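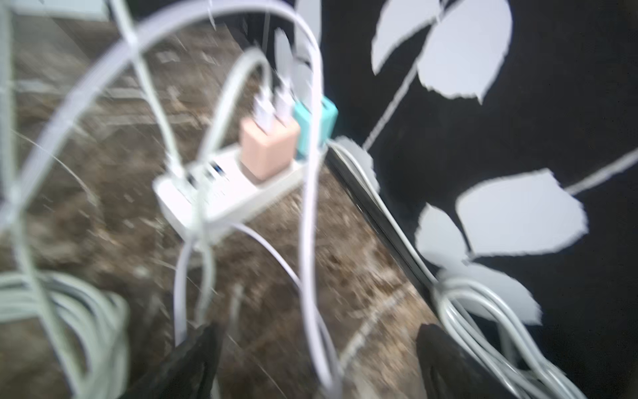

Re: [floor-automation] Cable handling cell at Premulach, second month

Replying to the list, as two other sites asked the same thing off-list.

> We are planning the same changeover at Trultwood for the accessory
> returns line. Before we sign off on it I would like to know two things.
> First, what did the operators end up doing once the arm took over the
> cables? Second, is the throughput number in the October report for the
> arm alone, or for the arm plus a person? Our people have asked and I
> don't have an answer for them.

Second question first. The number is 477 units per shift, and it is for the arm plus one person. The arm alone does not have a meaningful figure at our site. It stops whenever it can't separate a cable from its neighbors, and someone has to clear the stop. In the reporting period we logged 183 stops. Most were on thin white charging cables. White on white is the worst case for the segmentation, and a loop that stands up off the bench is worse than one lying flat, as the depth estimate jumps between the cable and whatever is behind it. Small wall chargers and power strips are picked well as long as nothing is plugged into them. With USB leads still attached, the planner treats the charger and the lead as one part and picks a bad grasp point.

Now the operators. Before the changeover we had 2 people per shift on untangling and coiling. We now have one on the cell, and the other moved to outgoing test. No one lost hours, but the jobs are not equivalent and the report should have said so. The coiling job was dull but self-paced. The cell job is paced by the stops, which come in clusters. An operator can sit for a long stretch with nothing to do and then get several in a row. Two of them asked to rotate at half shift and we agreed. I would write the rotation into your plan from the beginning.

Training took longer than the integrator quoted. Clearing a stop is easy. Deciding whether to clear it or pull the whole tray is harder, and the people who had done the work by hand were much better at it than new hires. They can tell from the way a bundle sits whether it will come apart. Do not move all of your experienced people off the line in the first month.

Settings that helped here, for what they are worth:

- finger closing force down to 50 percent for anything with a molded plug
- coiled bundles go in a separate tray and are not opened by the arm
- wrist camera exposure shortened, with more light on the bench - motion blur during the approach was causing false stops
- plain matte mat under the work, no pattern

Piątek still runs the older Lalodo controller, and I don't know if the exposure setting is available there. Someone from that site should confirm.

The stop log can be shared if your side has a place to put it. It has operator initials in it, so I will need to strip that column first.

Process engineering, Premulach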